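About the Ollamby Robotics Club

Search this site Search Enter keywords Go

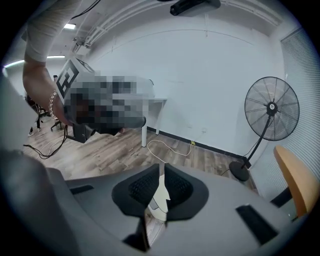

Do I need to know how to code before I join?

Most of us didn't, and you'll pick up what you need in your first month or so. We pair every new member with someone who has been around for a while, and you start by changing small things in a program that already works. (Breaking it is fine, we keep copies!)

Hi, I'm Zainab Idahosa and I run the club's team side, so I got handed the job of writing this page. I joined as a student who could barely use a screwdriver, came back after college to help out, and somehow never left.

We're a student club at Ollamby, open to anyone in the upper grades, and right now we have 24 members. Some years we lean toward wheels and some years toward arms. At the moment it's very much arms and grippers, mostly because Raed Jaber got everybody hooked on the question of how you pick up something soft without squashing it. He teaches physics during the day and will talk about finger pads for as long as you let him.

The big thing on our calendar is the Dekano Challenge in February. Each team gets a table of mixed objects, 7 minutes and a tray to put them in, and the judges take off points for anything dropped. We went for the first time in December 2022, back when it was held before the winter break, and came home with no trophy, one stripped gear and a very long list of ideas. Wissam Twal still has the list taped inside his locker. We've crossed off a fair bit of it.

Our current project is called Livley. It's a gripper plus the software that goes with it, and the students named it, so please don't ask me about the spelling. One group works on the fingers, another works on tracking where everything is, and a third group (usually the loudest) does testing and writes down what went wrong. You can move between groups whenever you like. Marion Innes started in testing and now does nearly all of our 3D modeling, which she taught herself over one summer.

Money comes up a lot, so here goes. Membership is $80 for the year and covers parts, shirts and the bus to Dekano. If that's a problem for your family, send me a quick note and we'll sort it out quietly. We also got a grant of $3000 from Awwad, a machine shop down the road, and they let us come by and watch when they're cutting something interesting.

To join, just show up after school and ask for me or Majdi Matar, our student captain. Closed-toe shoes, please, and tie long hair back. Bring a snack if you get hungry, because we tend to run late!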